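I've been told that a two-arm cell needs "practically no upkeep" by three different people now, and every one of them was selling something. So when Frauke Oltmanns rang in June and said the cell at Trulstead had gone fussy and could I come look at the fingers, I packed the feeler gauges and left my optimism at home.

The cell is a Plomadeck bench with a teal cover over the work surface and a black metal frame around it. Two arms, two fingers on each gripper. It handles small bottles, or is meant to.
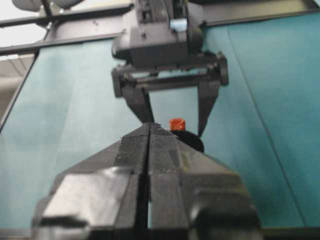
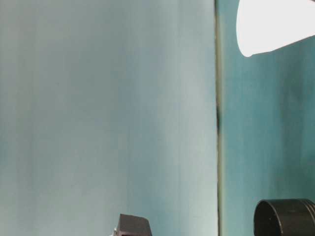 Frauke's theory was software. Everybody's theory is software, it saves getting up. The log had 1401 grip cycles in it since the last service and 17 of those were flagged as slips, which the dashboard had coloured a soothing green because somebody set the threshold at a level where you'd have to throw the bottle across the room before it complained. I don't trust a dashboard that has never once told me bad news.

So I started with the fingertips, as I always do. Tips wear. You get a fuzzy edge where there used to be a crisp one, and the pair closes a hair to one side, and then the controller thinks it's holding a bottle when it's holding the memory of one. The manual says to inspect tips every 300 hours. It doesn't say what to inspect them for, which tells you how often the writer had done it. I close the fingers, shine a torch from behind, and look for light in the gap. Even slit from top to bottom, fine. Wider at one end, the pads come off and go back on square, or they go in the bin.

One of the pairs was wider at the bottom. Not by much. I took the finger off and found the mounting screws had been done up with threadlocker, the strong stuff, on a part you're supposed to change regularly. I said some words about that. It took heat, a decent driver and most of a cup of tea to get them out. They went back in with a medium one and a paint mark across each head, so next time you can see at a glance if they've moved.

Then the cloth. I will keep going on about the cloth until somebody listens. A crease in a bench cover will tilt a short bottle enough to matter, and every time the cover gets pulled off for cleaning it goes back a little differently. Brijesh Kushwaha, who set the cell up, reckons the cameras compensate. Maybe they do. I'd still sooner have it flat. We pulled it tight and clamped it at the corners, and I asked for it to go on the weekly sheet. We'll see.

Last job was re-teaching the pick position. There's an auto-calibration routine, Lelero something, which came as a paid add-on and takes twenty minutes to arrive at an answer. I ran it, wrote down the answer, then did it by hand with a gauge block and got a different one. I used mine. Frauke wanted to know which was right and I told her to run 100 picks on each and find out, and to change the alarm threshold before she did, or she'd learn nothing from either.

She emailed the Lelero results through while I was still writing this. Four slips. She hasn't run mine yet, the afternoon shift wanted the cell back, so I'm not claiming anything. The invoice has gone in for the labour and one set of pads. If the cover is creased again when I go back for the next service, I'm charging for that too.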